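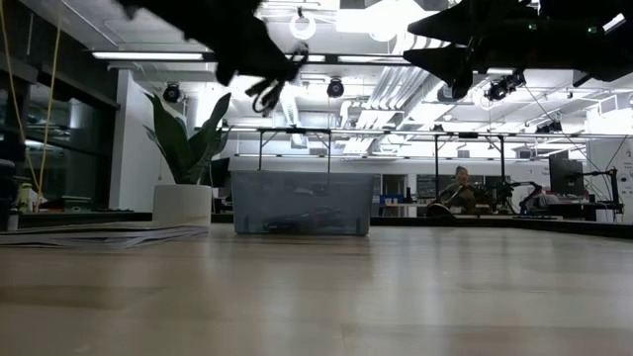
Revisión de orden y seguridad, sala grande de Drodwood, octubre
Revisa: Marlene Grube
Copia para: Knut Lindemann y Pascal Bauerfeind

Hola a los dos. Ya sé que la lista se puede rellenar con cruces y punto, pero luego me preguntáis qué quise decir con cada "regular", así que va con comentarios. Pasé a las 8 de la mañana, con las luces encendidas y la hoja vieja de Paraskevi en la mano (la he cambiado un poco, ya me diréis).

1. Superficie de la mesa de madera
Estado: correcto
Pasé la mano por todo el tablero y no encontré astillas. Las juntas entre listones están bien cerradas. La madera tiene zonas más oscuras, pero eso es la madera, no hace falta lijar nada. Eso sí, por favor, nada de limpiador con amoníaco, que el aceite que le pusimos en verano costó lo suyo.

2. Papeles sobre la mesa
Estado: regular
Hay un montón de hojas sueltas delante de la planta, unas encima de otras y cada una mirando a un lado. No es un peligro, pero basta con que alguien abra la puerta con corriente para tenerlas todas en el suelo, y el suelo es de hormigón liso y con una hoja debajo del zapato se patina de maravilla. Carpeta o bandeja, lo que prefiráis. Responsable: Pascal.

3. Planta
Estado: correcto
Está preciosa, la verdad! Hojas anchas y en punta, bien tiesas. La maceta blanca es redonda y lisa, y apoya directamente sobre la madera, así que le pondría un platito antes de que nos deje un cerco. Regar poco y en el fregadero, nunca encima de la mesa. Marlene Albers se ofreció a llevar el calendario de riego y yo le dije que sí antes de que terminara la frase.

4. Cubo gris translúcido
Estado: regular
El cubo está sano, sin grietas en el borde. Lo que no me gusta es que dentro va todo revuelto y hay que meter la mano a ciegas. Yo vaciaría el contenido una vez por semana, separaría lo que pinche o corte y devolvería solo el resto. También pido una etiqueta por fuera: con "varios" me conformo - aunque preferiría algo más concreto.

5. Cables junto a las ventanas
Estado: pendiente
Los dos cables amarillos cuelgan por delante del cristal y uno baja desde el techo. Los enchufes los miré y están bien, sin quemaduras ni holguras. Falta sujetarlos a la pared con bridas o canaleta. He pedido 6 metros de canaleta a Forine, referencia 712, y Knut me ha dicho que la monta él. Hasta entonces, que nadie cuelgue nada de ellos.

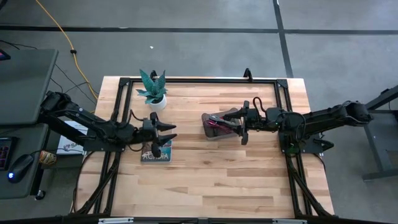

6. Suelo y paso alrededor de la mesa
Estado: correcto
Se puede dar la vuelta sin tropezar, que el año pasado no era el caso. El hormigón está entero, sin desconchones donde enganchar una rueda. Los que sois altos, ojo con las caderas en las esquinas, aunque las del fondo son un poco redondeadas y perdonan algo más.

7. Lo que se queda encima de la mesa al cerrar
Estado: regular
Mi norma sería la planta, el cubo y se acabó. Todo lo plano, sea caja o libro, a la estantería. Sí, ya sé que a media tarde vuelve a salir todo, pero la limpieza entra de noche y no tiene por qué adivinar qué se puede mover.

8. Botes y botellas al fondo
Estado: pendiente
Hay una botella de color verde amarillento cerca de las ventanas y un recipiente pequeño y claro un poco más abajo. Quiero saber qué llevan antes de firmar esta línea. Si es producto de limpieza, al armario de Hatum con los demás. Si es bebida, a la cocina.

9. Extintor y salida
Estado: correcto
Precinto puesto, aguja en verde, puerta despejada. El número de la placa es el 1.391 y coincide con el registro de Brandes.

Vuelvo a pasar cuando Knut tenga montada la canaleta. Si alguien se anima antes con los papeles, que me avise y cambio el punto 2 a correcto.

Marlene G.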